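Birkeck Twin Arm Bench Kit

Two arms, one table, ready to teach. From Triltum.

In stock – usually leaves us within 6 working days
Hire or buy. Ring for hire rates, they change with the season

Overview

The Birkeck is our two arm bench kit for labs, colleges and small workshops that want to get on with pick and place work and not spend a term building a rig first. Both arms bolt to the back of the table so the front stays clear for you, your parts and your coffee (keep the coffee off the mat please). Comes set up as a pair. You can run one arm on its own, plenty do for the first week or so.

Teach it by hand. Hold the arm, move it through the job, press save. Play it back. If you'd sooner write code there's a Python library on the stick in the box, and the same calls work on both arms.

What's in the box

2 arms, left and right, with mounting collars
2 two-fingered grippers, already fitted
Control box and mains lead (UK plug, ask for others)
Cable set, arm to box
Stop button on a long lead
Work mat, brown
Clamp and bracket for an overhead or side camera. Camera not included
Hex keys, spare finger pads, printed quick start
USB stick with software and the long manual

Table not included. We can supply the Casance table, white top, pre-drilled for the collars. Your own table is fine if it's solid and doesn't rock. Folding tables – no. We've had calls.

The grippers

Two fingers, parallel close, soft pads. Opening is 100 mm at the widest. You set the grip force in the software, low to start with and work up. Good on blocks, bottles, small boxes, soft toys, plastic toys. Not so good on thin card lying flat, it needs an edge to get hold of. Pads wear, swap them when they go shiny. Pack of 6 pairs in the spares list.

The Llanos suction head fits the same wrist if you need flat stuff lifted. Takes a couple of minutes to change over, four screws and one plug. Power off first.

Setting up

Allow 30 minutes for the first go, less once you've done it. Collars down first, then arms, then cables. Route the cables behind the columns and leave a bit of slack at the wrist or they'll tug when the arm turns over. Switch on at the box and wait for green at both bases before you do anything else. No green, check the cable is pushed right home, its nearly always that.

Then run the homing routine. Keep hands out. The arms go up before they go out, so mind any low shelf or light fitting.

Mat goes down last. Square it to the front edge of the table and the saved start positions will be near enough to work from. Any plain mat will do if yours gets ruined, but go for something without a shine, the camera side of the software doesn't like glare. Same goes for windows. A blind helps in the afternoon.

Starter tasks

The stick has a folder of starter tasks, all loaded as editable files. Tray to mat, mat to tray, sort by colour, stack and unstack, hand over from left arm to right. Start with the tray ones. Shallow tray, a few light objects, nothing that rolls.

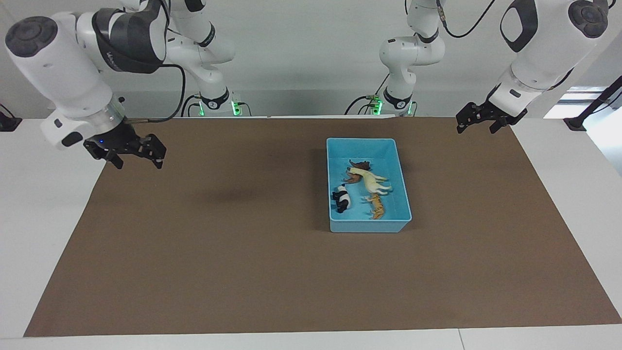 Objects lying on top of each other are harder than objects lying apart, so expect a few misses when things are bunched up. Take the top one first. If the fingers keep clipping the rim, raise the approach height a touch and come in steeper. Long legged shapes want gripping round the body, legs just bend or twist out. And decide early which arm owns which half of the mat, it saves a lot of stopping later on. The software will hold one arm back if the other is in its space but it is cautious about it and slows the whole job down.

"We had students teaching it their own jobs by the second session. The handover task took longer, the tray stuff was quick." Anselmo Flores, teaching lab

Good to know

Not for food use. Not for outdoors. Indoor bench use only and somebody with it while it's running.
The stop button cuts drive to both arms, they sink slowly so don't leave anything tall underneath.
Noise is low, more of a hum. Fan in the control box is the loudest bit.
Wipe down with a damp cloth. No solvents on the white covers, they go yellow.

Spares and extras

Finger pads, 6 pairs
Llanos suction head
Casance table
Longer cable set
Spare mat
Second stop button

Delivery and returns

Comes in 2 cartons, ground floor delivery as standard. Keep the foam – we can't take an arm back without it. Returns within 30 days if its clean and complete. Repairs are done in our own workshop, phone before you send anything.

Orders placed in October may take longer as all the colleges order at once.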